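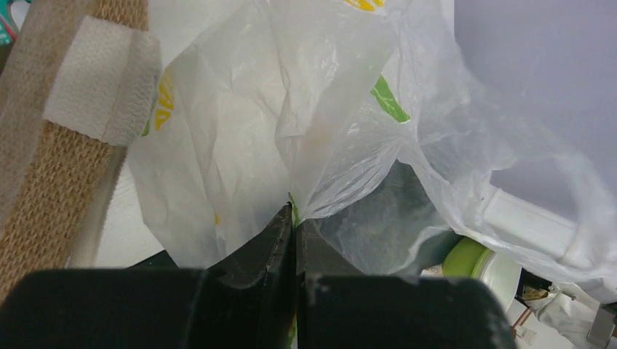 Prider G2 Parallel Gripper Kit
Sold by Kustadis Workshop Supply, Sutstead
Reviewed for the shop by Genowefa Zieliński
Page last changed August 9, 2024

In stock. Ships flat, unassembled. Servo not included.

What it is

A two-finger gripper for small hobby arms, with a black housing, two tapered fingers and a bracket for a wrist camera. The maker calls it "a universal hand for the home." It is a clamp. A decent clamp, which is why we carry it, but please read the rest of this page before you order one to tidy your kitchen.

I built the one on our bench arm and have been using it in the shared workshop since last October. Kustadis pays me for the bench hours and doesn't get to edit what I write.

In the box

Housing, two halves
Finger pair, tapered
Camera bracket with a short mount plate
Linkage set and pins
14 screws, one size
Printed instructions (use the Wasilewska build notes instead, see below)

Assembly

The box says an hour. I took most of an evening, and I've built grippers before. The linkage pins are tight and the instructions show the left finger installed backward in step 8. If your fingers meet at the base and gap at the tips, that's what happened, so take it apart and swap them. The Wasilewska notes get this right and we include a copy with every order if you ask at checkout.

Do not run the servo until both fingers close by hand without catching. I've seen two housings cracked this way.

Thin and floppy things

The maker's page leans hard on plastic bags, so that is where most of the questions come from. My view: any gripper can pinch a bag if there is a loose fold standing up for it. Getting hold of film is the easy half. You then have to know which part of the bag you're holding, and this hardware won't tell you. There is no force sensing and no slip sensing. A bag held by a pleat in the middle of one side hangs very differently from a bag held by the handles, and your software has to sort that out from the camera.

What helps, in my experience: close slowly, come in at the highest fold, and stop the servo a little past contact. -- Don't crank up the torque. It bends the linkage and does very little for the hold.

The camera view

With the bracket in its stock position, the fingers and the top of the housing take up the bottom of the picture. They are also close enough to look soft while the bench behind is sharp. Some people hate this. I've left mine alone because I want to see the tips at the moment they close, but if you're running a detector you may want to mask that strip off. Shiny film under bright light is a nuisance too. Every wrinkle throws a highlight, and printed lettering comes out as scraps of color.

Wear

The maker claims 1000 cycles "with no visible change." I can't square that with what I've used. The black finish scuffs and picks up pale chips, and finger edges go rough, tips especially. It hasn't stopped mine from gripping, though I wouldn't trust it near a sweater. Spare fingers are sold in pairs.

Who should skip it

Anyone who wants to lift something heavy, anyone who needs feedback from the fingertips, and anyone who has been told it will fold laundry.

Returns

Unbuilt kits can come back within 20 days. Built kits can't, unless the housing arrived cracked. Send a photo of both halves and your order number to the Sutstead counter.

Related: Prider spare finger pair, Prider long camera bracket, Kustadis servo lead set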